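About Serley

Serley puts old paper in order. Repair manuals, course textbooks, parts lists, the contents of a late uncle's garage: if it has pages and somebody still needs it, we sort it, catalogue it and put it in a tray where it can be found again. Much of our stock is technical and a fair bit of it is in languages that half the staff can't read, so the lifting and shifting is done by robot arm and the arguing is done by us.

The firm was started by Pavithra Bangera and Konrad Kaczmarczyk, who had met at Bevico and left it on the same afternoon for different reasons. Pavithra looks after the machines. Konrad looks after the customers, who break down less often but take longer to fix.

Most companies use this page to tell you about their awards. We have one, from a trade fair, and it is holding a door open. The thing that made us what we are was a fault, so you can have that instead.

In our second August we took on 3000 volumes from a motor trade college. The arm was meant to lift the top book off each stack, carry it across and put it down in a tray. It did so very nicely for 265 books. The next was a thick one with a slippery cover, and the gripper closed on the cover alone. The book opened, as books do. The arm felt something in its fingers, decided all was well and swung round at full speed with the pages flapping behind it. The binding let go somewhere over Barbara Marciniak's desk.
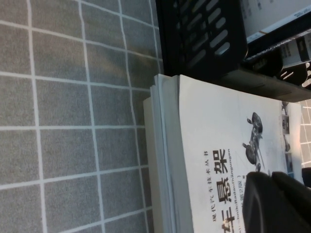
Barbara was at lunch, which we count as luck and not as a safety measure. The guard on that side had been taken off for cleaning and put back with one screw, and the switch that should have stopped the arm had been taped down by a person who has since apologised. There were two faults, then, and only one of them was the robot's.

We stopped work for 40 days. Themis Karagiannis rewrote the grip check so that the arm lifts a book a finger's width, waits, and looks again before going anywhere. If the cover has moved and the pages haven't, it puts the lot down and calls for help. Full speed was cut by half and has stayed there. The tape was thrown away – all of it, including the roll we needed for parcels.

Bronisława Górecki joined us that winter to run safety. She may stop any machine at any time without giving a reason, and she has a gift for it. Every dropped book, pinched page and false alarm goes into her log, which visitors are welcome to read. It is better written than this page.

The college got a new copy of the book. Barbara got a desk by the window.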